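Small loose items should be stored by what they do, and color should be ignored. I hold this view about rubber bands, hair ties, cable straps and everything else that ends up in the same drawer, and I hold it against most of the advice printed on the subject.

The color method is popular for a simple reason. It needs no knowledge of the items. Anyone can put red with red and orange with orange, and the result looks orderly at once. Harish Krishnan, who ran the supply room at Kirnwood when I started there, sorted bands this way for years and defended it on speed. He was right about the speed. A mixed pile of 200 bands can be color-sorted in around 9 minutes by a person who has never seen a rubber band before.

The cost comes later, at retrieval. A person who needs a band needs one of a certain length, width and tension. Color predicts none of these unless the whole stock came from one supplier with a size code, and stock in a working room never does. Bands arrive on mail, on vegetables, on bundled cable. Two bands of the same red may differ in length by half. 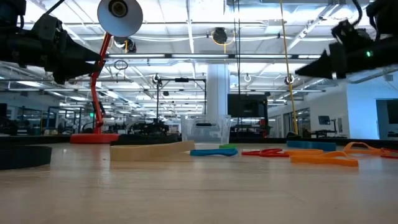

Width is the first property to sort on. A wide band spreads its load and can hold a stack of cards without cutting into the edges. A narrow band of the same length will bow the top card within a day. Length comes second, measured flat and unstretched. Tension is third, and in a home or small office it can be skipped, as it mostly follows from the other two.

Two containers are enough for bands: one for wide, one for narrow. I've seen a Grevden drawer insert with 40 compartments, and I consider it a mistake for this purpose. Each extra compartment adds a decision every time an item is put away, and decisions are what cause people to drop the band on the table and leave. Marlene Reinholz disagrees with me here. Her position is that a fine grid trains the user. My experience is that it trains the user to keep a separate pile next to the grid.

The container should be clear, open at the top and shallow enough that the bottom layer can be reached with two fingers. Depth is the property people get wrong most often. In a deep bin the older bands sink, age and go brittle, and the newer ones get used first. Lids are also a problem. A lid takes one hand, the bin takes the other, and there's no hand left for the band.

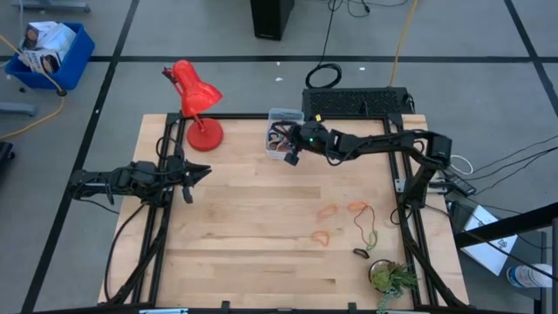 Should cables and rubber bands share a container?

They should be kept apart. Bands work their way into the loops of a cable, and pulling on either one tightens the knot. Old rubber can also go soft and leave a residue on a cable jacket, which is slow to clean off.

Hair ties are a harder case. Knut Kuhlmann files them with the bands on the grounds that both are elastic loops. I'd put them elsewhere. A fabric-covered tie grips less than bare rubber, stretches differently and is usually wanted by a different person for a different job. If they're used for bundling cable, which they do well, they belong with the cable.

There is one fair objection to sorting by function. It requires that a person look at the band before putting it away, and at six in the evening most people would prefer to sweep the table clear with a forearm. For that hour I allow a third container, unsorted, emptied every Saturday. Torben Eichhorn calls this a surrender. I call it a buffer, and it has to be small, about the size of a soup bowl. When it's full, the sorting is due, whatever day it is.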